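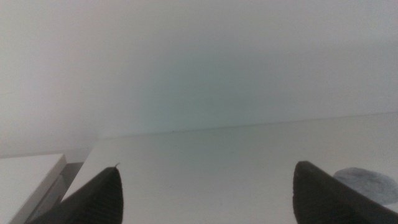
6. Fingers and wrist camera: fitting, checking, cleaning

Applies to the Vurnstead two-finger gripper on the Henao arm, with the Wellik wrist camera. Revised Sunday, November 11, 2018. It replaces the October sheet, which told you to trust the self-check. Please throw that one away.

The self-check reads motor current and finger travel. It does not look at the fingers. A gripper with a worn pad, a finger seated crooked, or lint stuck to a tip can pass with a green light, and we have watched it do so. Treat a green light as proof that the motor turns.

6.1 Before you start

You will need the short hex key from the cell drawer, a lint-free cloth, plastic tweezers, a hand lamp and one sheet of plain copy paper.

CAUTION: The jog pendant's "hold" is a software hold. It has let go on us during a controller restart. Use the lockout on the Ollport supply box before your hands go between the fingers.

1. Send the arm to the service pose (program 900).
2. Open the gripper all the way.
3. Lock out the supply and try to jog the arm. If it moves, stop and call maintenance.
4. Wait for the gripper status lamp to go dark. The quick-start card skips this step. Don't.

6.2 Looking at the fingers

Start with the camera view, then use your own eyes. The wrist camera is good at showing tips against a pale table and poor at nearly everything else, the backs of the fingers included.

1. With power on and your hands clear, pull up the live view with the gripper open over the white table. Both tips should be in view, pointing up and slightly in.
2. Look along the outline of each tip for anything that sticks out. A single hair or fiber shows as a thin dark curl against the white. On a charcoal finger it is easy to miss until it reaches past the edge.
3. Look at the ribbing on each finger. In soft light it looks faint even when new, so a faint look on the screen tells you very little about wear.
4. Lock out again as in 6.1. Hold the lamp low and to one side and look at the ribs directly. Run a fingernail across them. If your nail slides without catching, replace the finger.

NOTE: The fingers are not twins. The left one comes to a blunt, rounded point and the right one is squarer at the tip. Don't file one to match the other. It has been tried.

NOTE: One tip may look higher than the other in the camera view. So may one end of the table edge. The camera can sit at an angle to both, so the picture can't settle whether a finger is out of line. Use the paper check in 6.4.

6.3 Cleaning

1. Lift off loose fibers with the tweezers, pulling away from the tip.
2. Wipe each finger from base to tip with the dry cloth, along the ribs and then across them.
3. For grease, dampen the cloth with plain water and wipe again. Let the finger dry before closing.
4. Wipe the table last. Small specks near the back edge matter more than you would think, and the part finder has been known to treat them as something to pick up.

CAUTION: No alcohol on the ribbed faces. The finger supplier says it is safe. Our own set went shiny after a month of it, and we went back to water.

CAUTION: Do not blow the fingers off with shop air. It moves lint from the finger to the camera lens.

6.4 Replacing and aligning a finger

1. Back out the base screw and slide the old finger straight off. If it sticks, check for a second screw on the underside. Older bases have one.
2. Clean the slot. Grit under the base is the usual cause of a crooked finger.
3. Slide the new finger in until it stops. There should be no click. The parts list, item 925, mentions a click, and we have yet to hear it.
4. Snug the screw by hand with the short key. Do not use the long one.
5. Remove the lockout, clear the area, and close the gripper on the folded sheet of paper at the lowest force setting.
6. Open it and look at the dents in the paper. They should line up across the fold. If one sits to the side, return to step 2.

6.5 Camera check after finger work

1. Open the gripper and confirm that the gap between the fingers shows bare table and nothing else.
2. Place a part off to the right so that one finger hides some of it, then run the part finder. It should report a partial view.
3. If it reports a full part with a high score, do not believe the score. Reload the finger mask and run it again.
4. If it still does so, log fault 2354 and leave the cell in manual.

The vendor's advice for this fault is to lower the detection threshold. That makes the message go away and does nothing about the bad pick that follows.

6.6 How often

Look at the tips at the start of every shift. Do the fingernail check weekly. The Vurnstead booklet gives finger life in cycles, and we ignore it. Ours have gone early and late, and the ribs are a better guide than the counter. Write finger changes on form 13, including the ones that fixed nothing.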